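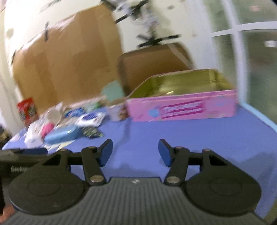 A pink biscuit-style tin on a blue-covered table, lid off, gold on the inside.

Tin box (household)

A tin box is a small metal container, usually with a lift-off lid, that people hang on to long after the sweets or biscuits have gone. I've been keeping this page going since one November and I still get letters about it! The name is a bit of a fib, by the way – most "tins" are steel with a very thin coat of tin, and plenty have no tin at all. The goldish look you often get inside is normally a lacquer, put on to stop rust.

Rectangular ones are the handiest, in my view. They sit square against a wall and take long things (pens, toothbrushes, candles) that a round tin won't. Gleice Seixas, who collects them, has 1,649 and says the pastel ones mark easily, so wipe with a soft cloth and dry straight away.

On the table

Tins tend to end up among the everyday clutter of a side table, and that's where I like them best. A cloth underneath saves scratches. Typical neighbours are a pack of tissues, a box of Crest toothpaste, a plastic mug and a sleeve of disposable cups or bowls, with a phone on charge somewhere near the front.

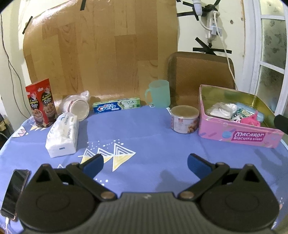
Names

My gran said "caddy" for all of them, tea or no tea. Réjean Gosselin wrote to tell me his family only ever say "the button box", even though theirs is full of string.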